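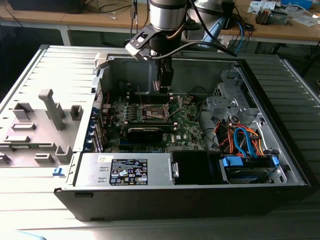
PC shuts itself off after a few minutes, worth fixing?

Posted by Effie Semple, Ekbridge

Hi all, my old desktop has started switching itself off, usually 7 minutes or so into a game (never when I'm just doing emails, typically!). It's second-hand and I've never cleaned it. The shop in town wants £300 for a new one of similar spec and I'd much rather not. Any ideas before I give in?

Gus Thibodeaux
Sounds like heat to me. Mine did the same last November and the cooler was absolutely clogged with fluff. Unplug it, lay it on its side, take the panel off and give it a go with a can of air. Hold the fan blades still with a finger while you spray. If it still cuts out, the paste under the cooler has probably dried up, and a new tube is only a few quid.

Tavion Castellanos
just get a laptop

Shoshana Esposito
What Gus said, but check the power supply too. If it dies instantly with no warning when a game gets busy, I'd suspect that first. I swapped mine for one a friend had spare and it's been fine for 2 years. Please don't open up the power supply itself though, they can give you a nasty shock even unplugged!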